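Talks > Safety reps > Speaker notes

26 May 2024
By the Clorka branch safety reps' group

Notes for the talk on reporting near misses

Good morning, everyone, and thank you for coming, especially those of you straight off nights at the Vundex site (there's tea at the back, please do help yourselves before we get going).

[wait for the door to settle]

I want to start with the loading bay at Plerkis last November. A pallet came down off the second rack and landed where people walk through to the canteen. Not a scratch on anyone, thank goodness, and so it very nearly didn't get written down at all. When we went back through the book we found 27 entries for the whole year, on a site with 2000 people working on it! I've been a rep long enough to feel a bit uneasy at a number like that.

So, why don't people report? Ask the room, and give them a good couple of minutes, as they always warm up slowly.

Then on to the form. The old one was two pages and wanted your payroll number, which put plenty of people off, and I can't say I blame them. The new one is a single side and you can leave your name out.

Mention that Tlapale reps can have the pads sent over.

Questions, then break.

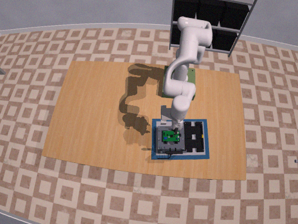 Robot arm over a small green circuit board, computer-rendered.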